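Home | Forums | Classroom Tools | Search | Log in

Exit tickets in Dultik: do your students read your comments?
Posted in July by marsh_teacher2

Hello everyone. I teach grade seven science and I have used Dultik for exit tickets during one school year. Students answer two questions before they leave, and I write a short comment to each of them in the evening. At the end of the year I looked at the report. I wrote 1,409 comments and only 17 were opened on the same day. I felt a little sad about this.

My question is whether I should give the comments back on paper, or keep them in the program and change the time when I send them.
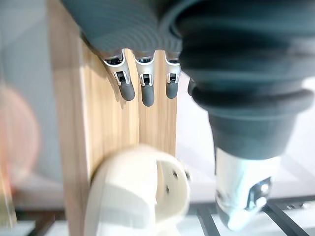
In our school we also have Pasport for grades, and the students check it every hour. Maybe the comments should go there, but the comment box in Pasport is very small and it does not keep line breaks.

Reply by chalk_and_tea, 4:10 pm
I would not write to every student. I choose one common mistake and we discuss it in the first minutes of the next lesson. It saved my evenings.

Reply by rowanlab
I don't agree with this. A shy student will never ask in front of the class, and a private comment is the only conversation I have with some of them. Did you turn on the notice by e-mail? In Dultik it is off until you change it, under Class, then Messages.

Reply by marsh_teacher2
Thank you, I did not know about this setting. It was off the whole year!

Reply by chalk_and_tea
Even with the notice, they will open it and close it. Opened does not mean read.

Reply by rowanlab
True, so I ask them to answer my comment with one sentence. Most of them do it.

Recent topics
Aguiar quiz export loses the pictures
Nimitz seating chart on a tablet
Pasport: parents cannot see late work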